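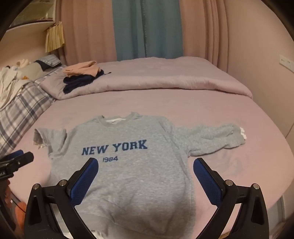 Department of Consumer Studies, Costmont College — Clothing and Memory Group

4.2 Cities Nobody Has Visited

Figure 3. Place name and year on a gray sweatshirt, both in navy lettering.

Garments that name a city and a year (Figure 3) make two claims at once, and our respondents felt bound by neither. Of the 416 people who returned the wardrobe survey, 70 owned at least one item naming a place they had never been. Asked why they bought it, most wrote "it was on sale" or "it was soft." One wrote "why not," and underlined it.

The year is the odder part. Place names at least point to a spot on the map, where a disappointed owner could go and complain. A year with no event attached points to nothing in particular. Bangash, in her earlier interviews with shoppers in Fludard, called this "the unclaimed anniversary," and we have kept the term, partly for its accuracy and partly after failing to improve on it over most of April. 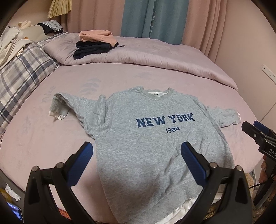
We had expected older respondents to object to years they had lived through. They did not. In the follow-up interviews, 10 people were asked what had happened in the year printed on their own clothing, and five offered an answer. Three of those described a different year. A retired bus driver gave a detailed and moving account of a flood, then remembered that it was his brother's flood and his brother's shirt.

Nyarko reads such answers as evidence that printed dates work as decoration first and as information a distant second. The second author is less sure — people who could not explain the year still refused, sometimes with heat, to swap the garment for an identical one with a later date. We return to these refusals in Section 5, along with the matter of the flood.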